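Section 3: Setting up the desk with your Grumico compartment tray

Hello again! If you've done the first two sections your tray is out of its box and you're itching to fill it. I was the same, but please give the desk ten minutes first (Marcelle Lebrun skipped this bit and ended up redoing the lot).

1. Clear the desktop and wipe it down. A barely damp cloth is plenty.

2. Put anything big and boxy at a back corner. You want the front free for your hands.

3. Set the laptop down next and open it, so you know how much room the lid takes up.

4. Place the tray beside the laptop, within easy reach. I like mine on the side where the cable comes out, but do swap it if you're left-handed!

5. Run the cable flat across the desk, without loops.

6. Now fill the tray. Little things go in first – clips, spare keys, that sort of stuff – and keep one compartment empty for whatever turns up later.

Note: the dividers are fixed, so don't try to pull them out.

Caution: never lift a full tray by one wall. Use both hands, and look where the cable is before you move off.

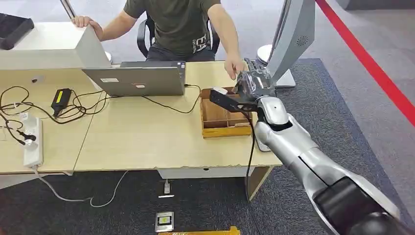
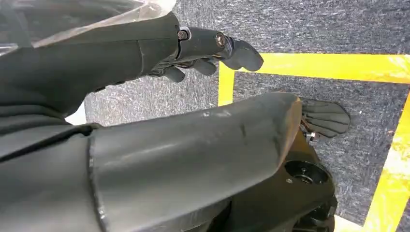
Fig. 3. First picture: tray to one side of the open laptop, cable across the desktop.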